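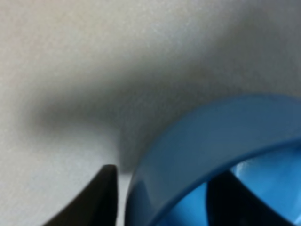
Last updated: Tue 14 August

Got in early to have the arm to myself before Ladan's people needed the bench. The left finger has been closing late again. Gilang wrote it up on Friday as "slow or sticky," and when I ran the gripper open and closed with nothing in it I could see what he meant. The right side gets to the middle and waits, and the left side comes in after it. With a block you would hardly care. With the cups it pushes the wall over before there is any grip, and the cup walks across the table.

Powered down, hung the tag on the switch, took both fingers off. Four screws each side. One of the left ones was barely more than finger tight, which explains some of the rattle but not the lag. Put all eight in the lid of the Jerkach tin so I wouldn't be on my knees looking for them like in June.

The slide under the left finger was dirty. Gray paste, grease with dust in it, packed into the inside corner where the rag doesn't reach. I cleaned it with a cotton swab and then a strip of lint-free cloth pulled through like floss. The right slide had a bit of the same. Fresh grease on both, a very thin film, worked back and forth by hand until it ran even. Our sheet says to do this every 2,000 cycles. I looked at the counter and then at the log, and the last entry for grease is in Fikri's handwriting with no count next to it. So it could be one interval or three. I wrote today's count in and underlined it.

Before putting the fingers back I checked the pads. The left pad has a shiny patch near the tip, on the side that does all the touching. Not through yet. We have one spare pair from Simberg in the drawer and I left them there. Asked Nisha to order two more pairs when she does the next parts list. She wanted the part number, and I had to read it off the bag to her over the phone, twice.

Fingers back on, screws snugged crosswise, then the torque driver. Opened and closed it 26 times empty and watched from the side with a steel rule held behind. Both fingers now reach the middle together, or as near as I can tell by eye. Quick and quiet.

Then the zero. Taking the fingers off always moves it a little, and the controller goes on believing the old number. Closed value was 103 before, and the program has that typed in as the point where it decides it has missed the cup. I ran the homing routine three times and got the same closed value each time, a hair higher than the old one. Changed it in the settings file and in the cup program, because somebody (me, last winter) put it in both places. I would like it to live in one place. Left a note for Arben, who will say he already knows.

Wrist camera next. I hadn't touched the bracket but I checked it anyway. Wiped the lens, tugged the cable, made sure the tie wasn't pulling when the wrist turned all the way over. It has maybe a finger's width of slack at full turn. I'd like more, but that means rerouting from the elbow and I wasn't going to start that before lunch.

Cups in the afternoon. The approach for these is one finger down outside the wall and the other inside, then close on the wall. It leaves little room, and if the hand is off to one side it comes down on the rim. I went slow, at a tenth of normal speed, thumb on the stop, and stepped it down a bit at a time. The old approach point was a few millimeters too far over. I shifted it, saved it under a new name, and kept the old one in case I'm wrong.

The light is still a nuisance. The hand throws a big soft shadow over the tabletop right where the camera is looking, and the gap between finger and cup is the part you most want to see. Moved the left lamp back and turned it up to bounce off the wall. Some better. Ladan thinks we should put a small ring light at the wrist. I think that is one more cable. We left it there.

Full speed by three o'clock. I set it to run pick and place by itself while I did the paperwork, and checked on it every so often. It stopped once, at pick 234, with a missed-grip warning. The cup was still standing and I couldn't find anything wrong. Cleared it, let it go on, and it ran clean until I shut down. I don't love an error I can't explain – wrote down the time and the joint readings and will look at the trace in the morning.

To do:
- trace for the missed grip
- more slack in the camera cable
- closed value in one place only
- ask Fikri if he remembers when he greased it
- Tosavia quote for the spare wrist, still no answer

Home by six thirty. Leftover rice, and fell asleep in the chair with the radio on. My hands still smell of the grease.

We use cookies to remember your reading settings. By staying on this page you accept them. Manage cookies

Recent entries
Elbow cover, second try
Lumbantobing power supply came with the wrong plug
Fan noise in the controller cabinet
Two days lost to a loose connector
What I keep in the bench drawer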